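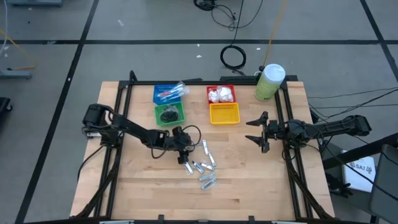
Quarter to seven in the morning and I've got my feet up on the parts cabinet because my back has had it. October, cold, and the shop floor feels like standing on a skating rink. Coffee first, then I'll write this down before I forget the order it all happened in.

So the air dryer quit. I'd been blaming the spray guns for two days! Little fisheyes all over a batch of cabinet doors, and I kept wiping down the doors and changing the tips and muttering at the paint. Then Lihua opened the drain at the bottom of the drop by the booth and got a good half cup of water on her shoe. Well. There was my paint problem.

The dryer is the old Stolell, the one that came with the building when we took over the lease. It was still humming along and the light was on, so I'd walked past it every day thinking it was fine. The fan was running. The cold side just wasn't cold. I put my hand on the line coming out and it felt the same as the line going in, and I'm no refrigeration guy but I know what that means.

I called Gokance when they opened and got put on hold for long enough to eat a whole sandwich. They can rebuild it for $2476, parts and labor, and they'd need it for nearly three weeks. Three weeks! I asked if they had a loaner and the man laughed, nicely, but he laughed. A new one is more, of course, and the new one I'd want is the Flinby with the filters built in, so I'm not chasing three separate housings around the wall. I wrote the price on the back of my hand and then washed it off by accident, so I'll have to call again.

Jinfeng came over after lunch with his truck and an old desiccant tower he's had in his garage since he closed his own place. He swears it works. We had a terrible time getting it through the side door – the feet stick out farther than you'd think – and then the fittings didn't match, so off I went to the hardware store for bushings, came home with the wrong ones, and went back. Same kid at the register both times. He asked if I was having a good day.

We got it hooked up a little before five. I'd drained the big tank all the way down, and while it was empty I pulled the auto drain apart too, and the screen inside was packed with brown sludge like wet coffee grounds. I don't think I've cleaned that since we moved in. I wrote it on the calendar for once a month, in red, and Lihua underlined it.

Started the compressor and listened to it climb. It's set to cut out at 121 psi and cut in again at 89, and I stood there watching the needle like it was a ball game. It shut off where it should. Then I could hear the hissing, and there it was, one of my brand new bushings, leaking. More tape. Another go. Quiet this time, or quiet enough that I couldn't hear it over the heater.

Lihua shot one test door before we locked up. I looked at it with the flashlight, then took it over by the window, then looked again. Not one fisheye that I could find. I'm going to check it once more when it's cured before I say anything to the customer, who has been very patient and is owed 20 of these.

Still haven't decided on the rebuild. Wan, the shop two doors down, got rid of their refrigerated dryer last winter and I mean to ask what they went with and if they're happy. I don't want to lean on Jinfeng's tower forever, and the beads in it look pretty tired to me. He says they've got years left. He also says that about his truck.

Coffee's gone. I need to find the other box of masks, call Gokance back for that Flinby price, and move the hose reel so people quit tripping on it.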